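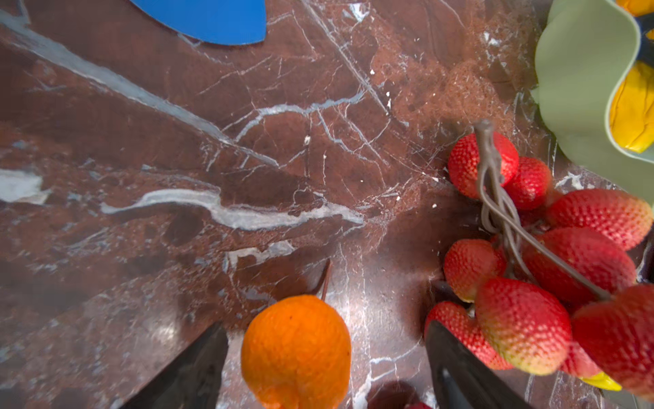 Strawberry spray and orange on the marble counter, seen from the gripper.

How to bring a picking arm into a display team without upsetting everybody's day

We dress tables and counters for shops at Grernthorpe, and since November one of our benches has had an arm on it. I get asked how we settled it in, usually by people whose own arm is still in the crate, so I have written down the order I would do things in if I had it to do over (and I would change a fair bit!).

Before you start
Talk to the people who do the job now. We held our talk after the order was placed, which was a mistake, and I spent a good many lunches making up for it. Ask them what they would gladly hand over. Ours said sorting the returns bins, every one of them, and they wanted to keep the arranging.

Step 1. Pick one dull task
We chose putting returned fruit back into its bowls. Single round pieces like an orange are a kind place to begin. Leave anything on a branching stem for later - a bunch of strawberries has tendrils going every which way, and you need to decide as a team where it should be held. We settled on the knobby tip at the top of the stem.

Step 2. Teach on the real surface
Use the counter you work on, veins and shine and all. We did our first 74 picks on a plain gray mat and had to start over once we moved to the marble.

Step 3. Let the bench staff do the teaching
They know the stock. Give each person 27 minutes at a time, no more, and pay it as normal hours. Two of our quietest people are now the ones everyone goes to with questions, and it has been lovely to watch.

Step 4. Rewrite the job sheet
Do this together, out loud. Ours now has a line for checking the arm's bowls and a line for stopping it, and anyone on shift may stop it for any reason. We also moved the afternoon break, as the bins no longer pile up at three.

Step 5. Meet again after 6 weeks
Bring the job sheet and a pencil. Ours came back with most of the lines changed, and the new one is taped up by the sink.

April 2018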